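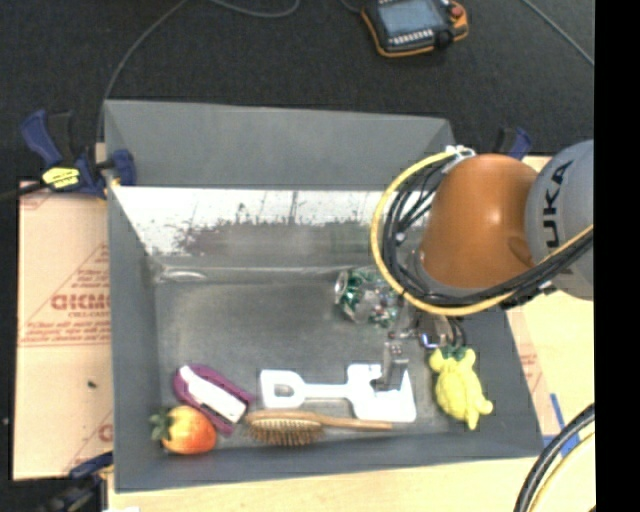

Fig. 1. Test bin and arm, Bay 2, with the cable loop and rear left clamp.

Korkano Shared Workshop
Periodic Safety Inspection: Member Builds with Powered Movement

Build: Prunico bin-picking cell
Location: Bay 2
Member responsible: In-ho Noh
Inspected by: Kieran Ó Conaill
Date of inspection: 16 Nov 2023
Result: Approved for continued use at reduced speed, subject to the actions listed in Section F

Results are entered as Satisfactory, Action or Not applicable. Comments are required for every Action and may be added elsewhere.

Section A. Fixing and support

A1. Arm base bolted down and free of movement
Satisfactory. Base bolts checked with a torque wrench. Paint marks on the bolt heads line up.

A2. Bin secured against sliding or tipping
Satisfactory. The bin is held by bar clamps at its corners. Each clamp was tightened by hand and did not turn further. The member should include the clamps in the start-up check, as they may work loose during a long run.

A3. Clamp handles and bars clear of walkways
Action. The bar of the rear left clamp projects to the side of the bin at hip height. A foam cap or similar cover is to be fitted to the end.

A4. Supporting surfaces sound and level
Satisfactory. The boards beside the bin are serviceable. The blue tape on the right-hand surface should be replaced when convenient.

Section B. Cables and supply

B1. Cables on the arm secured and free to move through the full range
Action. The yellow cable and the black bundle beside it hang out in a wide loop next to the orange section of the arm. With the arm at its lowest working position, the loop passed within 50 mm of the bin wall. No wear was found on the outer covering. A second tie is to be added and the movement repeated at slow speed before the next session.

B2. Short leads at the gripper protected
Action. The black wires at the gripper hang free above the bin contents and could be caught by an object being lifted. Sleeve or tape them back to the body of the gripper.

B3. Floor cables routed or covered
Action. Thin grey cables cross the carpet behind the bin without a cover. Cable cover is available from the Gündoğdu cabinet in the main store.

B4. Supply and protection
Satisfactory. The cell is fed from the 16 A socket on the bay wall. Trip button tested. No extension leads in use.

Section C. Stopping and control

C1. Emergency stop within reach of the operator
Action. The control pendant was on the floor at the rear of the bin. The red button worked on test, but an operator standing at the front cannot reach it there. A hook is to be fitted to the front post and the pendant kept on it or in the hand whenever the arm is powered.

C2. Speed limit set for work with people nearby
Satisfactory. Limit confirmed on the pendant and protected by a password held by the member and the inspector.

C3. Restart requires a deliberate act
Satisfactory. Tested after an emergency stop and again after loss of power.

Section D. Bin and contents

D1. Objects suitable for handling
Satisfactory, with comment. Contents at inspection included a wooden hairbrush, a white plastic tool, artificial fruit, a yellow toy and a crumpled can. Crumpled metal can split under grip and leave a sharp edge. Gloves are to be worn when the can is removed by hand, and it is to be thrown away once an edge opens.

D2. Condition of bin
Satisfactory. The reflective band on the rear wall is worn and marked. The member has asked whether it may be replaced with matt sheet from Tarnine. There is no safety objection.

D3. Hands kept out of the bin while the arm is powered
Satisfactory. Rule explained by the member without prompting.

Section E. Surroundings

E1. Marked boundary in place
Action. The boundary should stand 700 mm beyond the furthest reach of the arm. On the walkway side the floor tape has come away and must be laid again.

E2. Work surfaces tidy
Satisfactory. Small scraps on the front surface to be cleared at the end of each session.

E3. Guarding for full-speed running
Not applicable. Full speed is not permitted in this bay.

Section F. Actions

Before next use: B1, B2, C1, E1.
By the first week of December: A3, B3.

Member's comment: The hook and the extra tie will be fitted together. I would like B1 looked at again with the arm turned fully to the left, where the loop is tightest. I. Noh

Inspector's reply: Agreed. Please leave the pendant password unchanged until that check has been made. K. Ó Conaill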